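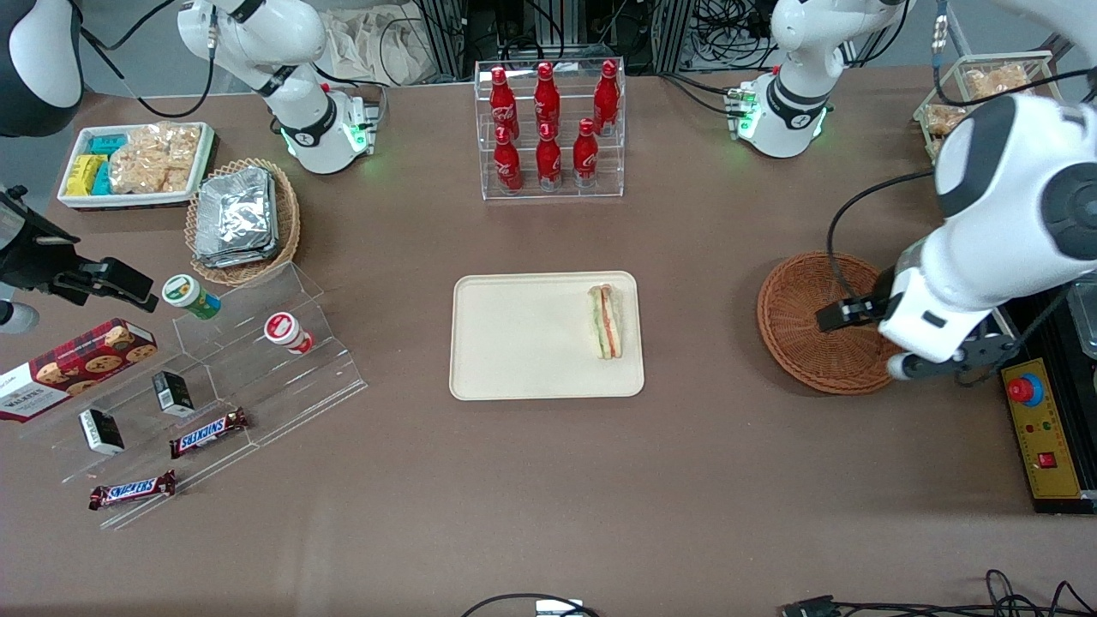
Unit 6: Food and Meal Stops on Guided Day Trips

Handout for the tour operations course. Read before the session and bring your copy of the Feddale route sheet from Unit 5.

6.1 Why meals get their own unit

On most day trips the meal stop is the longest time the group spends in one place, and it is where the schedule is most often lost. Guests remember a late or poor lunch longer than they remember a late bus. In the feedback forms we use in this course, taken from one season of trips on the Feddale route, there were 839 written comments. Food was the most common subject, ahead of the guide, the vehicle and the weather.

Terms used in this unit:

Packed meal: food prepared before departure and carried by the group or in the vehicle.
Set stop: a restaurant, lodge or private house that expects the group at a fixed time and serves an agreed menu.
Free stop: guests are given time and choose where to eat, at their own cost.
Holding time: how long a food can be kept between preparation and serving.

6.2 Choosing the type of stop

Packed meals suit walking and paddling days, early starts, and routes with no village near the halfway point. They are cheap and flexible. The weak points are holding time and weight.

Set stops suit vehicle tours and older groups. They give guests a chair, shade and a toilet. The guide depends on the kitchen, so the kitchen must be told about delays as early as possible.

Free stops only work in towns with several places to eat. Allow at least 75 minutes. Groups with children need more.

Do not mix types on one stop. If half the group has a packed meal and the other half is ordering from a menu, everyone waits for the slowest table.

6.3 Collecting dietary information

Ask at booking, ask again in the confirmation message, and ask a third time at the morning briefing. Guests forget to mention things, or assume that somebody else in the party has done it.

Record allergies separately from preferences. An allergy goes on the guide's sheet, the driver's sheet and the kitchen order. A preference goes on the kitchen order only.

Do not write "special meal" on any sheet. Write what the guest cannot eat.

Label each special packed meal with the guest's name and keep it in its own bag. Hand these out first.

6.4 Holding time and temperature

The course rule is four hours from preparation to serving for chilled food carried in a cool box, and two hours without one. In hot months the second figure drops to one hour. Local regulations may be stricter, and you must follow whichever is stricter.

Foods that travel well: flatbread, hard cheese, whole fruit, nuts (check the allergy sheet), boiled potatoes, dry cake.

Foods that travel badly: anything with mayonnaise, cut melon, soft cheese, cooked rice, cream.

Leftovers are not kept for the afternoon snack. Carry them out and throw them away.

6.5 Water

Plan two liters per guest for a full walking day and three in summer. A group of 12 in summer needs 36 liters, more than guests can comfortably carry along with lunch. Mark refill points on the route sheet and note when each was last checked. On the Feddale route the only dependable refill point after the bridge is the Hajji guesthouse.

6.6 Worked example: the Witasine ridge walk

Group: 12 guests, one guide, one assistant.
Start: 7:30 a.m. at the lower parking area.
Total climb: 545 meters.
Finish: 3:45 p.m. at Zuvura.

The guesthouse is two hours and 15 minutes from the start at a normal group pace. That is too early for lunch but right for a snack and a water refill. The saddle below the summit is reached at 11:45 a.m. It is flat and sheltered from the west, and there is room for everyone to sit. Lunch is placed here.

Packed meals are made at 6:45 a.m. and served five hours later. This breaks the four-hour rule for chilled food, so the menu has to be built from items that do not need chilling. The version used last season was flatbread, hard cheese, an apple and dry cake.

Cost per head is 37 for the packed lunch and nothing for the refill, which is covered by a seasonal payment of 3,000 to the guesthouse. Both figures are in local currency. When you price a trip, divide the seasonal payment by the expected number of guests and add the result to the cost per head. Many students leave this out.

6.7 Guide's duties at the stop

Tell the group how long the stop is and the exact time of departure.
Point out the toilet, or the agreed direction if there is none.
Set out hand gel before any food is opened.
Serve allergy meals, then everyone else. Staff eat last.
Give a 10-minute warning.
Count the group before leaving.
Walk the site and pick up all litter, including fruit peel.

6.8 Exercise

Rework the Witasine plan for a December departure. Sunrise is later, so the start moves to 8:30 a.m., and the guesthouse is closed. Hand in one page with your new lunch time, menu, water plan and cost per head. Show your arithmetic.

Reading for Unit 7: the section on vehicle checks in the course binder.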